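Bench notebook, Bustola workshop, back room
March, started 9:40

Continuing from the last entry, where I said I'd sort out the snack table and then didn't. So this is the snack table entry. I know, I know, but it takes up a whole corner of my head when it's a mess and I would like that corner back for the Prundik hinges.

Where things stood this morning: one drift of packets across the marble, the yellow toolbox parked in the back-left because it had to go someplace, and the little black-and-pink drawer unit next to it doing very little for its keep. I love that drawer unit. I found it at the Hesesthorpe clear-out for 6 dollars and carried it home on my lap on the bus, and it deserves better than dead batteries and a bag of rubber feet.

Job 1: the drawers

Pulled everything out onto a towel. The dead batteries went in the recycling tub by the door. The rubber feet went to the hardware shelf (second bin down, with the felt pads, if anyone's looking). One drawer was sticking and I assumed it was the runner, but it was a folded instruction sheet for the old label printer, jammed flat against the back. Kept the sheet, no idea why. It's pinned over the sink.

Lined two of the drawers with leftover shelf paper. I cut the first piece too short, trimmed the second to match, and then had two pieces that were too short, so there's a strip at the back of each that's bare. Fine! It's a drawer.

Plan for contents is tea bags in the top one, sugar and stir sticks below that, and then small tools for the toolbox overflow. Chatted about moving the tea upstairs and the general feeling was no.

Job 2: the packets

The sponge cakes are the problem. The wrappers are slippery and puffed up with air, they won't stack, and as soon as you lean one on another the whole lot slides. Tried laying them flat first – two high is okay, three high goes over. Tried standing them on end like books and they held for as long as I was looking at them. The crimped ends do help a bit if you tuck one under the next packet, so you get a kind of shingle effect, and that's the arrangement I'd go with if we don't buy a box.

I'd like to sort by kind and keep the green ones apart from the white ones. Different cakes, and people have feelings about which. The Lục order came in with both mixed together in one carton, 12 to a bag, and somebody (me) tipped the bags straight out onto the table instead of opening them one at a time. Lesson learned. Next carton gets unpacked into something with sides.

Also, please leave the barcode labels on. I use them to reorder and I can't read the small print on the packet to save my life. Last time I typed the number in by hand and got one digit wrong and we very nearly became the owners of a case of shrimp crackers. I mean, I'd have eaten them.

Job 3: wallpaper and marble

Measured the wallpaper offcuts, because I want to cover the front of the snack box in the same stuff as the walls if there's enough. The longest piece left is 171 cm, plenty, but the pattern is so big that it matters where you cut. I'd want one of the teal fan palms in the middle and that probably wastes half the strip. The mustard-yellow fronds are easier to place and they'd go nicely with the toolbox. I laid an offcut against the red-brown marble to see whether it was too much. It's a lot. I like it a lot. Opinions welcome on the sheet by the kettle.

Wiped the marble first thing with the mild soap. Don't use the lemon spray on it, whatever the bottle says, I had a dull ring at home from exactly that and it never came out. I always think there are crumbs on it and then it's the veins, so run your hand over before you go at it with a cloth.

Progress, table and cake wrappers:

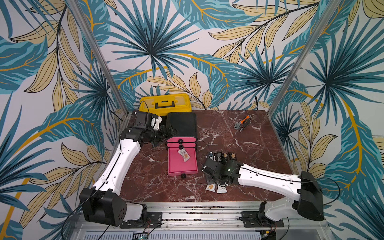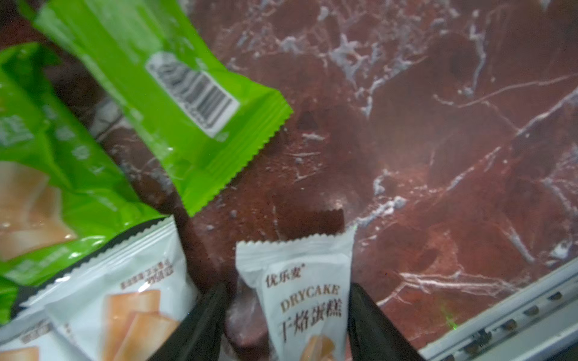 Left to do

Get a shallow box or tray for the cakes. Low sides, wide enough for two rows, and it has to leave room at the back for the drawers. I'll look at the Hesesthorpe place first before paying real money.

Find the toolbox a permanent spot. I keep saying it can live on the table and then I keep being annoyed that it lives on the table. There's a gap under the Prundik bench that might take it if the offcut bin shifts over a bit.

Cut the wallpaper for the box front, but only once the box exists. Writing this down so I don't get excited and cut it early.

Fix the bare strips in the drawers. Low priority, possibly never.

Reorder from Lục: both kinds of cake, and ask if they'll pack them separately.

Stopped at 11:15 for tea. Hinges after lunch.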